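Three weeks with two sets of hand-held grippers

So the second pair finally showed up, and I've spent most of my evenings since then pinching things at the kitchen end of the apartment. If you've been reading for a while you know I've been collecting demos with the Bokarance pair since March, and you also know I complain about them a lot. Indrek Vanags, who I used to share a bench with at my old job, got tired of hearing it and told me to just buy the Tridier pair and compare them properly. So I did. My wallet is still upset.

For anyone new: I hold one gripper in each hand, squeeze to close, and the camera on top records what the fingers are doing. Later I turn all of that into training episodes for the pair of small arms I've got bolted to the desk. The arms wear the same fingers, so whatever I can do with my hands in the grippers, they ought to be able to learn. "Ought to" is carrying a lot there, but we'll get to that.

The weight

The Bokarance is the lighter of the two and you notice it right away. Each Tridier comes in at 985 grams on my kitchen scale with the camera and battery on, and by the end of a long session my forearms were buzzing. I'd expected to hate that. What happened was that my movements got slower and smoother, and the recordings look better for it. With the light pair I flick my wrists around like I'm swatting flies, and then the arms try to copy the flicking, and then something ends up on the floor.

Still, I would not want to do a full day with the heavy ones. I was taking a break after every 13 episodes and even that felt stingy.

The trigger

Bokarance wins this one easily. Its trigger has a long, soft pull and I can stop anywhere along it. The Tridier has a stiff little dead spot right at the start, so you squeeze, nothing, squeeze, nothing, and then the fingers jump. I got used to it after a few evenings, but I had to throw out most of my first batch because every grab starts with a twitch. There's a spring swap people do (Indrek has done it on his) and I'll try that before I decide how annoyed to be.

The fingers

OK, this is where I got picky, because fingers are the whole reason I started looking around. Soft rubber pads are great on anything with a bit of give. Hard plastic tips are great on thin edges and hopeless on almost everything else I own. I wanted one set that could manage boxes, cables, cups and the thing that defeats every gripper I've ever touched, which is snack packets.

Packets are horrible! They're shiny, they fold up when you squeeze them, and the stuff inside slides to the bottom the second you lift. Grab too high and you've got a fistful of crimped seal. Grab too low and the top flops over and covers the printing, so the camera loses the one thing it could have tracked. I want them held upright by the sides, and I want it done the same way every time.

My test for it goes like this. Packets start in the green basin, one hand picks one up and holds it standing, the other hand goes in for the next. I do it late, usually after nine, once the table is clear of dinner and the light has stopped changing. The plants stay where they are because I want some clutter in the background, and the little clock stays because it's handy for matching up my notes afterward.
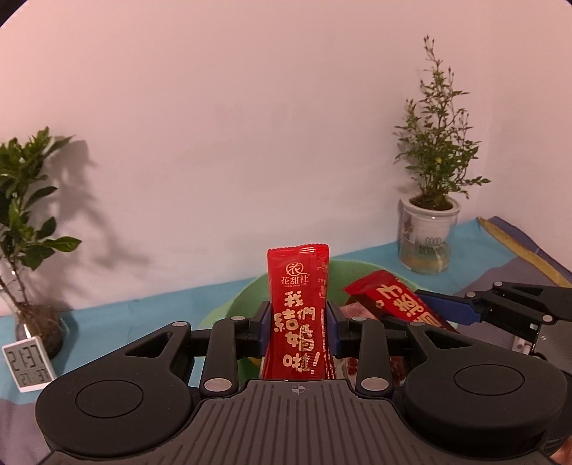 How the packets went

With the rubber pads pressed flat on the sides, the tall red one with 我們結婚啦! down the front (that's "we're getting married!", and yes, they're wedding sweets) is a nice target. Big cream-yellow characters, strong red, a white logo near the top. When I checked the tracking on my laptop, it held on to that lettering far better than it ever did on the plain silver bags I was using in the spring. If you're picking props for this kind of work, go for loud packaging. It's a cheap fix and I wish I'd done it months ago.

Two hands was harder. The second gripper has to come in low from the side, and with both housings being as wide as they are, they'd like to bump each other over the basin. I clipped one against the other 4 times in a single evening. What helped was angling the second hand so the finger leads and the body stays well back. It feels awkward for the first ten minutes and then you stop thinking about it. I also moved the basin farther from me, which gave my elbows some room.

The meaty-looking wrapped things under the packets are for later. They crumple, they stick to each other, and I'm not ready to be humbled by them yet.

Cameras

Both pairs take the same wide lens, so I can't really call a winner here. You do see a lot of your own hardware at the bottom of every recording, and if you crop that out you lose the fingers, so don't. I tried the Rafferty mount as well, which lifts the camera a bit and tips it forward. Better view of the fingertips, worse view of the table, and the thing creaks. Back in the drawer.

One thing I'd change on every mount I've tried is the thumb screw. Why is it always on the side where your knuckles go?

Software

I'm running everything through Predis now, on both pairs, so at least that part of the comparison is fair. It lines up the left and right recordings without me having to clap in front of the lenses like a film crew. It did drop the right-hand stream 3 times in the first week. A shorter cable seems to have sorted that, though I haven't given it long enough to swear by it. Export is slow. I start it before I brush my teeth and it's usually done by the time I've found my book.

Oh, and turn off auto exposure. I forgot, and a whole evening of episodes has this lovely pulsing effect every time I lean over the table.

What the arms made of it

I've only trained on a small set so far, so take this lightly. From the Bokarance episodes the arms reach quickly and miss often, and they love to grab a packet by one corner. From the Tridier ones they creep up on it, pause for what feels like a week, and then mostly get hold of it by the sides like I did. They're useless at letting go, in both cases. That one's on me, I think. I went back through the recordings and I nearly always stop right after the hold, so there isn't much letting go in there to learn from.

So the next round is all about putting things down. I'm going to record the full trip from basin to table with the heavy pair, do the spring swap first, and then repeat the same thing with the light pair fitted with rubber pads so I'm comparing the hands and the fingers separately. If anyone has a good way to keep the Tridier trigger from pinching the side of your index finger, please leave a comment. I've tried tape and I've tried a bike glove, and the glove just makes me squeeze harder.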